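4.3 Comparación de puntas en la pinza de mano Zelport

Esta sección da por hecho que ya ha montado el cuerpo de la pinza (4.1) y que la cámara aparece en el programa Grustix (4.2). Si la cámara no aparece, vuelva a 4.2. Mirar fijamente la barra de progreso no figura entre los métodos admitidos.

Necesitará el juego de puntas que vaya a comparar, una mesa despejada en el centro y objetos blandos o alargados que no le importe ver caer. Gemma Naylor, que redactó la primera versión de esta prueba, usaba su propio estuche. Ahora usa el de los demás.

1. Apague la pinza y retire las puntas viejas tirando en línea recta. Si hay que hacer palanca, es que queda un tornillo puesto.

2. Coloque las puntas nuevas por parejas. Mezclar dos modelos distintos produce datos muy originales que luego habrá que borrar.

3. Encienda la pinza y abra las mordazas hasta el tope. Grustix pedirá el cero. Acepte solo si las dos mordazas están quietas.

4. Cierre y abra 3 veces en vacío. El recorrido indicado no debe variar más de 2 mm entre un cierre y otro. Si varía, repita el cero.

5. Compruebe en la vista previa que se ven ambas puntas y que queda espacio libre entre ellas. La lente es muy angular y curva los bordes de la mesa; no intente corregirlo inclinando la muñeca.

Nota: las lámparas del techo y las ventanas también entran en la imagen. Fije la exposición antes de grabar. En automático, la cámara se ocupa con gran esmero de las ventanas y deja los objetos negros a su suerte.

6. Sitúe el primer objeto delante de la pinza, en diagonal. Los objetos perfectamente alineados los agarra cualquiera, incluida la versión de julio del firmware.

7. Grabe 15 agarres por cada pareja de puntas. Acérquese despacio, cierre, levante, espere y vuelva a dejar el objeto en la mesa. Soltarlo desde arriba no cuenta como dejarlo.

8. Anote los fallos en la hoja Pennington con una de estas palabras: resbala, gira, empuja. La categoría «raro», introducida por Erasto Makokha, se retiró el 11/04/2019, cuando ya contenía la mayoría de las entradas.

Precaución: no meta los dedos entre las mordazas para recolocar el objeto durante la grabación. La fuerza de cierre no es grande, pero el motor insiste.

Precaución: no compare puntas nuevas con puntas gastadas. Ganarán las nuevas y no habrá aprendido nada.

9. Cambie de puntas y repita desde el paso 1, con el mismo operador. Barrett Dvorak y Yara Sayegh obtuvieron resultados opuestos con la misma pareja, y ambos siguen convencidos de tener razón.
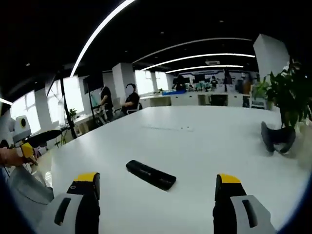
Terminada la última serie, exporte la sesión con el nombre del modelo de punta y el del operador. «Prueba_final_buena» no es un modelo de punta. Para pasar los mismos agarres al brazo Naka, siga en 4.4.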